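Gripper closes above the pillow during teleoperated demos in simulation

Posted in: Teleoperation and demonstrations
Viewed 1,829 times

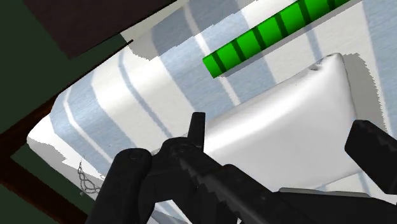 What I have tried

I am recording demonstrations by remote control for a bed-tidying task. The operator has to pick up the white pillow and set it down further along the bed, leaving the green cylinder alone. The view is from the simulator, with the gripper over the lower part of the pillow.

From this view the operators cannot judge height. They line up sideways without trouble, then close the fingers too early and grip nothing. Of the last 30 demos I kept 13. The rest either missed the pillow or pressed it into the mattress until the contact solver complained.

So far I have halved the translation scaling on the hand controller, which made the demos longer and no better. I also turned up the shadow resolution, but the edges are still blocky and the frame rate dropped. Control loop is 1,000 Hz, commands from the controller arrive much slower and are interpolated. Software is Gremusik with the stock controller plugin.

Is there a usual fix for this, or should I just collect more and throw away the bad ones?

Asked by pkt_loss, 23/07/2024

Stela Enache

Add a second view. One camera on the wrist gives poor depth whatever you do with the shadows. Put a fixed camera at the side of the bed, level with the top of the mattress, and show it to the operator next to the main view. Gap between fingertip and cloth is then visible directly.

Two warnings. If the policy will only get one camera, the operator is now acting on information the policy does not have. It may learn to close at the wrong height for the same reason your operators do. Record both streams from the start, even if you think you will train on one. You can drop a stream later but you cannot easily add it.

Second, leave the scaling at its old value for the approach and bind the reduced scaling to a button for the last few centimetres. Slow everywhere gives you long pauses in the data, and the policy copies the pauses.

I would keep the failed demos where the operator opened the fingers, went lower and tried again. Label them. Those are the only examples of recovery you have.

gondico_user

what controller is it? we had the same with the Gondico one and it was just drift

pkt_loss

Zernville handset. I checked for drift with it lying on the desk and the pose holds steady. Will set up the side camera and split the scaling as suggested.

M. Strazds

Check the pillow's collision mesh as well. If it is a convex hull, the corners are filled in and the fingers will meet something before they reach the visible surface. The operator sees a gap, feels the arm stop and closes. Turn on the collision overlay and compare it with the rendered shape. It takes a minute and it should be done before you record anything else, or the old and new demos will not match.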